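LEIAME – célula Meireles, bancada de duas mãos

Notas rápidas de montagem e manutenção. Incompleto, vou arrumando.

Montagem
Mesa branca, tapete verde por cima. Braço esquerdo ligado primeiro, depois o direito. Cabo do punho com folga – se esticar, a mão perde o zero.
Objetos: garrafas laranja, deitadas. Saco amarelo fica à esquerda.
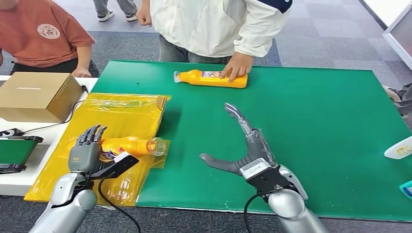 Antes de cada sessão: abrir e fechar as duas mãos 3 vezes, sem objeto. Polegar prendendo = soltar o parafuso de trás 2 voltas, testar de novo. Não forçar com a mão.

Manutenção
– a cada 200 ciclos: reaperto do suporte do punho
– conectores: limpar a seco, nunca com alcool
– calibração: script do Fedby, com o braço parado
– dedo com jogo: trocar o tendão (kit Wakudska, gaveta 18)

Pendente
Batente do polegar direito, peça pedida à Cevden, chega em abril. Até la usar velocidade baixa nessa mão.
Falta tambem documentar o botão de parada.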